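Olby Centre for Building Services
Module 6: Portable distribution equipment
Handout to accompany the bench session. Prepared by Radu Ilie, revised May by Alcides Nina 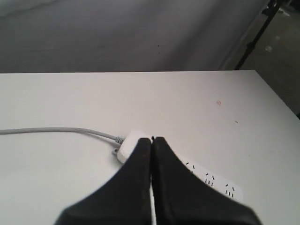

What limits the load that can be put on an extension strip?
The lowest-rated part of the supply path sets the limit. That path is made up of the wall outlet, the fuse where one is fitted, the plug, the flexible cord and the strip itself. Adding sockets gives more places to connect and leaves the limit where it was.

1. Scope

These notes cover multi-outlet strips with a flexible cord, as used on desks, benches and in small workshops. Reels, fixed bench trunking and outdoor equipment are dealt with in Module 7. Students should have read the section on Ohm's law and power in the introductory notes. Strips with combined socket patterns, which take both two-pin and three-pin plugs, are included, with the reservations given in section 5.

2. Terms

Strip: the body containing the outlets and the internal conductors.
Cord: the flexible cable between the plug and the strip.
Strain relief: the flexible sleeve at the point where the cord enters the body. It spreads the bend over a longer length of cord. The clamp inside the body is a separate part and takes the pull.
Outlet group: the set of slots or holes that accepts one plug.
Busbar: a continuous metal strip inside the body that feeds the same pole of each outlet.
Downstream load: everything connected to the strip, including equipment that is switched on only now and then.

3. Calculating the load

Add the rated power of every appliance that could be running at the same time. Divide by the supply voltage to obtain the current. Compare the result with the marked rating of the strip, then with that of the plug and the cord.

Worked case A. The bench load is 2286 W on a 230 V supply.
2286 / 230 = 9.94 A
The load is within a 10 A rating, but with almost no margin. A continuous load at this level should be moved to a separate outlet or divided between two circuits.

Worked case B. The bench load is 3869 W on the same supply.
3869 / 230 = 16.8 A
The load exceeds a 16 A rating. It must not be connected, even for a short test.

The calculation assumes a power factor of one. For motors and older power supplies use the rated current on the plate, where given, in place of the power figure. Some motors draw several times their rated current on starting. This does not usually matter for heating of the cord but may operate a protective device.

4. Heat

The heat produced in a conductor rises with the square of the current. Doubling the current gives four times the heat in the same cord. Most faults in strips begin at a contact: a worn socket spring, a poor joint on the busbar, or a loose terminal in the plug. A contact of this kind may become hot at a current well below the rating.

A cord that is coiled or covered cannot lose heat as it should. Lay the cord out in easy curves. Do not run it beneath matting or bundle the spare length with a tie.

In the Sorov bench exercise, any point on the outside of the body measured at over 65 °C is recorded as a fail and the load is removed at once. This is a limit for the exercise only. Product standards give their own values and test conditions.

5. Combined socket patterns

A combined outlet accepts plugs of more than one type. Three points need attention.

(a) Earthing. A three-pin plug may enter the outlet without its earth pin meeting an earth contact. Continuity must be proved by measurement and cannot be judged from the shape of the slots.
(b) Contact pressure. Springs made to accept both flat and round pins may hold some of them poorly. Reject any outlet in which the plug drops or tilts under its own weight.
(c) Polarity. Some plugs can be inserted either way round. A single-pole switch in the appliance may then be in the neutral conductor.

Local wiring rules may not permit combined outlets at all. Check before use.

6. Inspection procedure

Disconnect the strip from the supply and remove all plugs.
Read the rating marks and copy them to the record sheet. If they cannot be read, label the strip and set it aside.
Run the cord through the hand for its full length. Look for cuts, flat places and hard spots.
Flex the strain relief gently in each direction. The outer sheath must continue into the body, with no inner cores showing.
Examine each outlet for browning, cracks or foreign matter.
Measure earth continuity from the earth pin of the plug to each outlet in turn.
Measure insulation resistance with any switch on the strip closed. Strips with surge protection need the reduced test voltage stated by the maker.

Enter results on the Mayrhofer sheet, one line per strip. Readings are written as measured and are not rounded.

7. For the next session

Bring the completed sheet and a load list for one desk at home or at work. Show the current for each item and for the total. Alcides Nina will collect the sheets at the start.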